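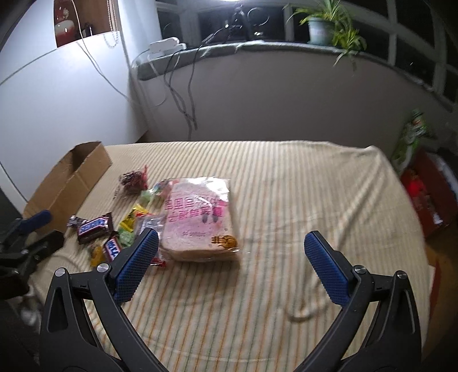 Feine Streifen auf cremefarbenem Stoff.

Fimine kommt zurück, und zwar auf Kassette

Liebe Leserinnen und Leser,

wer den letzten Rundbrief bis ganz nach unten gelesen hat (und ich weiß ja, dass das die wenigsten tun, ich mache es bei anderen Rundbriefen selbst nicht), der hat die kleine Ankündigung schon gesehen: Fimine wird wieder aufgelegt! Für alle, die jetzt mit den Schultern zucken, hole ich ein bisschen aus, denn dieses Spiel liegt mir am Herzen, seit ich es mit elf Jahren bei meinem Cousin am C64 gesehen habe und danach zwei Nächte nicht schlafen konnte.

Fimine ist ein Textadventure mit Standbildern. Man läuft durch eine überschwemmte Stadt, sammelt Schlüssel, redet mit einem sehr unfreundlichen Fährmann und versucht herauszufinden, warum im Rathaus noch Licht brennt. 102 Orte hat die Karte, und für jeden gibt es ein eigenes Bild, das sich Zeile für Zeile aufbaut, während man danebensitzt und wartet. Geschrieben hat es Ebuka Nwachukwu, damals noch Student, verlegt wurde es von Mtshali, einem Zweimannbetrieb über einer Reinigung, der nach dem dritten Spiel wieder zumachte. Gerade einmal 400 Kassetten sind verkauft worden. Entsprechend sehen heute die Preise aus, wenn doch einmal eine auftaucht, und meistens fehlt dann die gefaltete Karte, ohne die man im Hafenviertel hoffnungslos verloren ist.

Dass es nun eine neue Ausgabe gibt, verdanken wir Dineo Sithole, die unter dem Namen Kodden schon einige vergessene Adventures sauber neu herausgebracht hat. Sie hat Ebuka im vorigen Jahr angeschrieben, eigentlich nur wegen einer Frage zum Parser, und bekam als Antwort einen Karton mit Disketten, Millimeterpapier und einem halben Ordner Ausdrucken. Darunter war auch der Quelltext der letzten Fassung, die nie erschienen ist. In der lässt sich der Spielstand endlich auch im Hafenviertel sichern, und der berüchtigte Absturz beim Öffnen der Schleuse ist behoben. Ich habe an dieser Schleuse als Kind bestimmt einen ganzen Sommer verloren und bin immer noch ein wenig beleidigt. 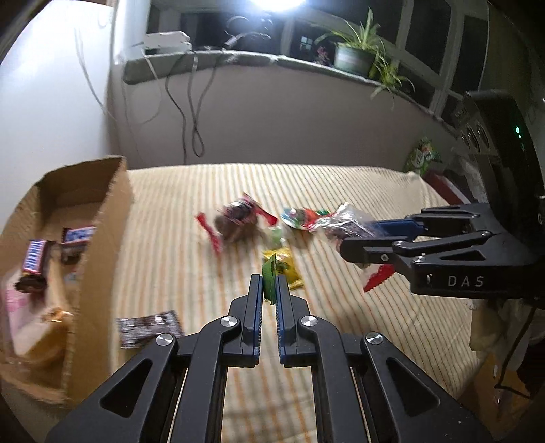

Übersetzt wurde nichts, das Spiel bleibt also englisch, aber das Handbuch gibt es zum ersten Mal auch auf Deutsch. Es hat 70 Seiten, und Dineo hat darin Ebukas alte Skizzen untergebracht, dazu ein langes Gespräch mit ihm über das Programmieren nach Feierabend, über Speicherknappheit und über die Frage, weshalb der Fährmann so schlecht gelaunt ist. (Ich verrate es nicht. Es hat mit einem Vermieter zu tun.) Wer lieber am Emulator spielt, findet den Code für die Datei auf der letzten Seite.

Die Kassetten werden im Juli verschickt. Vorbestellen könnt ihr direkt bei Kodden, bis jetzt sind 126 Bestellungen eingegangen, und Dineo möchte nur so viele Exemplare kopieren lassen, wie wirklich bestellt sind. Bitte schreibt dazu, ob ihr die Papierkarte gefaltet oder gerollt haben wollt, gerollt kostet sie etwas mehr Porto.

Und dann noch eine Bitte in eigener Sache: Beim Treffen in Devcombe wollen wir Fimine gemeinsam auf echter Hardware durchspielen, ab 14 Uhr, mit Kaffee und so viel Geduld, wie die Ladezeiten eben verlangen. Dafür suchen wir noch eine Datasette, deren Tonkopf in den letzten zwanzig Jahren einmal justiert worden ist. Meine eigene gehört leider nicht dazu. Wenn ihr eine habt und sie für einen Nachmittag hergeben mögt, antwortet einfach auf diesen Brief.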